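Planung und Beschaffung Robotikausstattung (m/w/d), Teilzeit, Standort Erkberg

Ausschreibung vom 06/09/2018

Die Jellness GmbH entwickelt und betreibt Arbeitszellen mit zwei Roboterarmen für das Greifen und Übergeben kleiner Alltagsgegenstände. In Erkberg laufen die ersten Zellen, für den Standort Trodstead ist der Aufbau weiterer Plätze beschlossen. Dafür suchen wir Verstärkung in der Planung: eine Person, die Bedarfe aufnimmt, Angebote einholt und das Budget führt.

Die Stelle umfasst 30 Wochenstunden und ist zunächst auf zwei Jahre befristet. Eine Verlängerung ist vorgesehen, hängt aber von der Ausbaustufe in Trodstead ab.

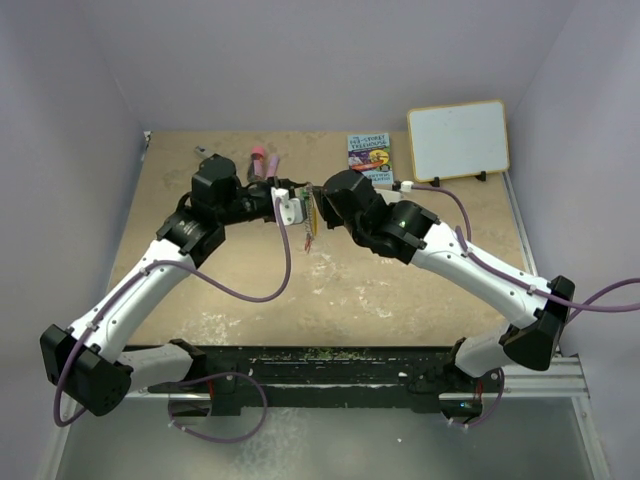
Arbeitszelle mit zwei Armen, Kabelführung außen an den Armgliedern

Ihre Aufgaben

Sie erstellen die Stückliste je Arbeitszelle: Arme, Greifer, Tisch, Profile, Wandelemente, Kabel, Halter und Kleinteile.
Sie planen Verschleiß und Ersatz. Tischplatten und Greiferfinger werden bei uns stark beansprucht und brauchen einen eigenen Posten im Jahresbudget.
Sie holen Vergleichsangebote ein und bereiten Bestellungen vor. Bis 4000 Euro je Vorgang entscheiden Sie selbst, darüber zeichnet die Bereichsleitung mit.
Sie führen das Verzeichnis der Übungsobjekte. Derzeit sind 300 Gegenstände erfasst, darunter Bücher, Schlüssel und Anhänger.
Sie stimmen Liefertermine mit unserem Rahmenlieferanten Fourie ab. Die Lieferzeit für Greiferbaugruppen beträgt zurzeit 12 Wochen.

Ihr Profil

Abgeschlossene kaufmännische oder technische Ausbildung, gern mit Erfahrung im Einkauf
Sicherer Umgang mit Tabellenkalkulation und einem Warenwirtschaftssystem
Bereitschaft, regelmäßig in der Werkstatt zu sein und sich die Abläufe an der Zelle erklären zu lassen
Deutsch in Wort und Schrift, Englisch für die Korrespondenz mit Lieferanten
Programmierkenntnisse sind nicht erforderlich.
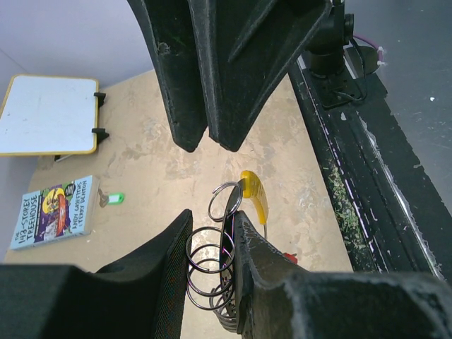

Schlüsselanhänger mit Spiralfeder zwischen den Greiferfingern

Wir bieten

Vergütung nach Haustarif, Entgeltgruppe und Stufe je nach Berufserfahrung
Gleitzeit mit Kernzeit am Vormittag
Zuschuss zur Monatskarte
Einarbeitung durch die Zellentechnik in den ersten vier Wochen
Dienstreisen nach Trodstead fallen in der Regel einmal im Monat an und werden als Arbeitszeit angerechnet.

Bewerbung

Senden Sie uns Anschreiben, Lebenslauf und Zeugnisse in einer PDF-Datei unter Angabe der Kennziffer 41 über das Bewerbungsformular auf unserer Karriereseite. Bitte nennen Sie Ihren frühestmöglichen Eintrittstermin. Bewerbungen nehmen wir bis Ende Juni entgegen. Schriftliche Unterlagen auf dem Postweg werden nach Abschluss des Verfahrens vernichtet, bitte reichen Sie daher nur Kopien ein.

Schwerbehinderte Bewerberinnen und Bewerber werden bei gleicher Eignung bevorzugt berücksichtigt. Kosten für die Anreise zum Vorstellungsgespräch erstatten wir bis zur Höhe einer Bahnfahrt zweiter Klasse.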